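Reviews > Workplace > Automation

Print this page | E-mail this page

Five months with the Ponivis planner
October – by Viorica Tomic

I run the front office at Trenmont, which means I order the paper, book the rooms and, as of this spring, get to have opinions about robots. We signed up for Ponivis, a program that lets you lay out a room on screen and try an arm on small table jobs before you buy a real one. Tidying up after meetings, mostly. I figured I'd hate it!

Setup was painless. It took me 20 minutes to get a room going, and I'm the person who still prints her boarding passes. The catalog of furniture and clutter is huge (2510 items, many of them chairs), and you can drop in stuff that looks like what people leave lying around. Doina Živković from accounting came over to watch and stayed through her whole lunch.
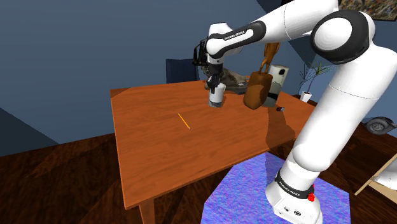 Cup job in Ponivis, with the Franka Emika arm over the wooden table.

The cup job is the one I'd show your boss. There's a bag on the table, a pencil, a boxy thing like a little coffee machine – about as messy as our break room on a good day. You can move any of it and run the job again, and I did, 166 times by the program's own counter. I got weirdly into it.

Now the part I care about more. Clearing tables is a chunk of Stojan Begović's shift, and he heard about the trial from a calendar invite, which was lousy of us. Once he sat down with the planner he had better ideas than I did about where things should go, and he's the one who moved the arm's base to a different side of the table. His hours haven't changed. His job title might, and he wants that in writing before anything gets bolted down. I'm with him on that.

Gripes: the save menu is buried, the help pages read like a tax form, and only 5 people can share a room file. Undo sometimes skips a step too.

Four stars from me. We're keeping it through the winter, and Stojan has his own login now.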